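Notes on a Slow Leak in a Plastic Rain Barrel System

Posted 03/11/2023
Filed under: House, Water

The rain collection setup behind the garage lost water for most of the summer. The loss was small enough that I blamed evaporation until I did the arithmetic. A closed barrel with a screened inlet does not evaporate a quarter of its contents in nine days.

For anyone who has not read the earlier posts, the system is two Fletar 70-gallon barrels on a block stand, joined near the base by a short length of hose. The first barrel takes the downspout from the garage roof, which has a footprint of 747 square feet. The second has the spigot and the overflow. At the usual figure of 0.62 gallons per square foot per inch of rain, one inch gives me a theoretical 463 gallons, most of which goes straight out the overflow and into the gravel bed. Storage has always been the limit here.

Finding the leak

The first step was to separate the barrels. I closed the ball valve on the connecting hose, marked the water level on the outside of each barrel with a grease pencil, and left them alone for three days with the downspout diverted. The level in the first barrel did not move. The second dropped an inch and a quarter.

That left four candidates on the second barrel: the spigot, the spigot bulkhead, the hose bulkhead, and the overflow fitting. The overflow sits above the waterline at that level and could be ruled out. The spigot was dry when I wrapped it in a paper towel overnight. I did the same with the two bulkheads and got a wet towel on the spigot bulkhead, on the lower side, where the drip ran back along the underside of the barrel and into a seam between the blocks. The blocks are porous and face north, so they looked damp all year and told me nothing.

The part that failed

A bulkhead fitting is a threaded tube with a flange, a gasket, and a nut. The gasket goes on the inside of the tank, under the flange, and the nut goes on the outside. The kit shipped with a flat rubber gasket 1/8 inch thick. Mine had taken a permanent set and was cracked across the inside edge. It had also been overtightened, which I have to own, as I installed it. You can see this on an old gasket by the way the rubber bulges past the flange. Hand tight plus a quarter turn is the right amount on a polyethylene wall. I had put a wrench on it and kept going.

There was a second problem. The barrel wall is curved and the fitting is flat. On a barrel of this diameter the mismatch across a two-inch flange is small, but a hard gasket will not follow it. The top and bottom of the flange carry most of the load and the sides carry very little, or the reverse, depending on which way the barrel has bulged under the weight of the water.

The same geometry turns up in most molded plastic goods. Rounded corners release from a mold more easily and spread stress better than square ones, and the price is that there are few flat surfaces left to mount anything on. Designers deal with this by molding in a flat pad where a fitting goes. The Fletar barrel has one for the overflow and none for the spigot. 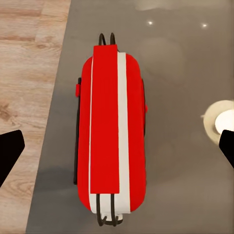

Rounded ends, with a flat, straight-edged panel on top.

The repair

I drained the second barrel to below the fitting, tipped it on its side, and took the bulkhead out through the lid opening. My arm is just long enough. Parts used:

Grilberg EPDM gasket, 1/4 inch, soft grade, two pieces
Skastik thread sealant, the non-hardening type
One replacement bulkhead nut
A scrap of 220-grit sandpaper

The hole had a raised burr left over from the hole saw. I knocked it down with the sandpaper, wiped the area inside and out, and let it dry. The soft gasket went inside, under the flange. I put a second gasket outside, under the nut, which the instructions do not call for. It does nothing for the seal as such. It lets the nut pull down evenly on a curved wall.

Skastik goes on the spigot threads only. Do not put sealant on a bulkhead gasket. It acts as a lubricant, and the rubber can squeeze out sideways as the nut comes down. I left the fitting at hand tight plus a quarter turn, filled the barrel to half, waited a day, and filled it the rest of the way.

Cost came to just under $14, and the work took an afternoon with the draining included. If you are buying a gasket for the same job, measure the tube and ignore the nominal size on the package. A 3/4-inch bulkhead has a tube well over an inch across.

Results

I repeated the grease pencil test in October, again with the valve closed and the downspout diverted. After seven days I could not see any change in the second barrel. The paper towel stayed dry on both bulkheads.

The meter on the garden line reads 2,362 gallons since it was installed. I have been using that number to estimate what the barrels save, and it now needs an asterisk. The meter is downstream of the spigot, so it never saw the leaked water. The savings figure is correct, but the collection efficiency I posted in the spring is too low. I will rework it once I have a full season without a leak. From the level marks I put the total loss at 89 gallons, which assumes a constant drip rate. The real rate would have varied with the head of water above the fitting — higher when full, lower when nearly empty.

Remaining items

The first barrel has the same kit gasket on its hose bulkhead. It is not leaking, but it was installed on the same day by the same person with the same wrench. I bought the second pair of gaskets already and will swap them when the barrels are drained for winter.

The block stand needs to be leveled again. It has settled toward the fence by 3/8 inch over its length, measured with a four-foot level and a shim. I plan to pull the blocks and recompact the base with crushed stone.

A reader asked about the Kozłowski diverter I mentioned in the spring. It is still in place and still works. The leaf screen clogs faster than I would like when the maple drops its seeds, and the clip that holds it is thin. I have not broken one yet. The spare is in the drawer with the hose washers.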